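Teaching Two Arms to Work a Zipper Bag: Notes for Student Teams

By Märta Amundsen, robotics club coach

Every team that picks the zipper bag for its term project thinks it will take a weekend. I have my doubts, and I have 17 old project reports to back them up. If you still want to try it, follow these steps and don't trust a demo you've seen only once.

1. Pick the bag and leave it alone

Use a clear bag with a colored zipper. Ours is bright green, and against a pale table it is the one part I would bet on the software finding. Put something flat inside so the bag keeps its shape. Teams like to swap bags halfway through and then compare scores as if nothing changed. Don't.

2. Get a hold with both fingers

Bring both grippers in from the far side of the table and close them on the upper end of the bag, with a small gap between the tips. One tip should land on the zipper strip. Look at the strip just below that finger. If it splits into two thin strands, write that down. An open gap there is not proof that your robot opened anything.

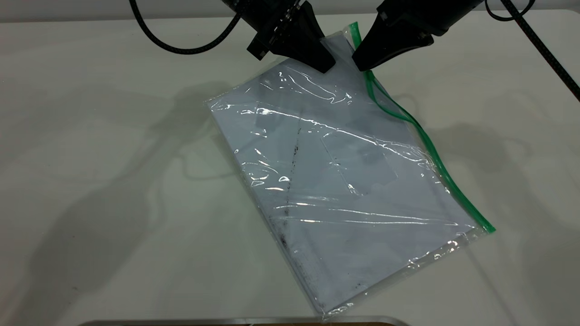 3. Check the wrist view before you believe the top view

The top camera makes every grip look fine. Go to the wrist camera and find where the green strip meets the black finger. It should look pinched right at the finger. Then look at the glare. The white streaks on the film are sharp, and so is any line of dark specks, so a vision model may lock onto those instead of the zipper. The Moen team lost most of April to this and blamed the motors.

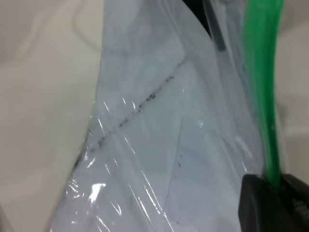
4. Record more runs than you want to

We ask for 504 runs. Over 50 of them should start with the bag turned to an odd angle. Save the failures too – a folder with only good runs tells me nothing. The Stetex kit manual suggests far fewer, and I have yet to see that work for soft plastic.

Go through the wrist footage by eye and mark the blurry stretches. Folds and glints in the film may stay readable when things off to the side, such as a tray, have gone soft. Decide as a team whether those stretches count, and decide before you see your score.

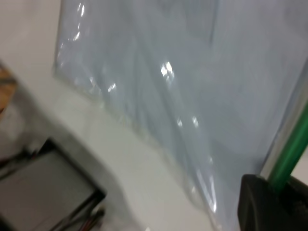 Wrist view with the plastic close up and the tray at lower left.

5. Test it with someone else watching

Have a member of another team place the bag for 3 tests in a row. Hands off the keyboard. If you have to nudge the bag, it's a miss. Idov, our scoring sheet, has a column for nudges, and it is empty far too often for me to believe it.

Send me the full log with your report.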